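Hand-held grippers: textured pads or smooth silicone for food items?

Forum index > End effectors > Hand-held and teleop

flumo_chrys
Hello all, and sorry in advance for the length, I never learned to write a short post. I've been collecting hand-held demonstrations since December, mostly tabletop sorting (snacks, fruit, small household things), and I'm trying to settle on one set of pads before we do the next big batch. The two candidates are the blue textured pads I have on now and a pair of smooth silicone ones from Zurkex that a friend in Flumomthorpe swears by. I have 209 episodes on the textured pads and only a handful on the smooth ones, so take my impressions with a pinch of salt!
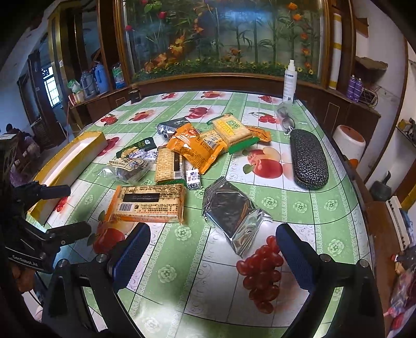
My trouble is that one pad has to do everything. Crackers and candy are easy on the textured pads, the wrapper bunches up a little and the ridges get hold of it. Fruit is where I go back and forth. With a bunch of red grapes between the fingers like that, I want something that gives a bit, and I find myself closing more slowly than I would on the silver foil packet just behind them, so my demonstrations end up with two quite different speeds in them. The smooth pads felt kinder on the grapes but slid right off a flat cracker pack, twice in a row, and I said a word I had to cut from the audio.

Has anyone run both on a mixed table? I'd love to hear even half-baked opinions.
Chrysanthi Athanasiadis

padwear
Welcome to the rabbit hole, Chrysanthi! I'd stay with texture. We went smooth for a while and the wrapped stuff was miserable, especially anything lying flat, where you only get a thin edge to pinch. If grapes are the worry, try picking up by the stem end and leave the fruit alone. It takes a little practice but after an evening your hand does it without being asked.

old_servo
I'm going to disagree with padwear, in a friendly way. Picking by the stem is a fine trick for a person, but the policy has to find that stem later from a wrist camera, and half the time it's tucked under the fruit. Ours learned to hover over the bunch looking thoughtful. I'd take smooth pads and learn to scoop flat packs from the side. Fetitz makes a soft pad 3 mm thick that I like a lot. My wife uses the leftover sheet under the legs of her plant stand and says it's the best thing to come out of my workshop.

padwear
Scooping needs something to scoop against, though. In the middle of a bare stretch of table the pack just goes for a walk.

old_servo
On a slick tablecloth, yes, I'll give you that. Chrysanthi's does look glossy. On my felt mat it stays put.

jires_fan
Has either of you tried mixing them? I run a Jireš arm at home and keep a textured pad on one finger and a smooth one on the other. Flat packs hold, and soft fruit seems to roll into the smooth side. I've only done 9 sessions like that, so please don't quote me at a conference.

One other thing, Chrysanthi, about the two speeds. I wouldn't fight it. If you close slowly on fruit and quickly on packets, that's what I'd want the model to learn. I'd worry more if you were slow on fruit one day and fast the next.

padwear
Mixed pads would drive me up the wall. Which way round do you hold it? Do you flip it for left-side picks?

jires_fan
Never flipped it, no. Textured is always on the left finger. I put a dab of paint on the mount so I can't swap them by accident after cleaning.

flumo_chrys
Oh, this is lovely, thank you all. I hadn't thought of mixing! I do clean the pads between sets and I would absolutely put them back the wrong way round, so I'm stealing the dab of paint. Plan for now is 8 short sets with the mixed pair, same snacks, same tablecloth, then the same again with textured on both sides. old_servo, if you have the part number for that Fetitz sheet I'd be glad of it.

old_servo
It's on the bag in the garage. I'll look after supper.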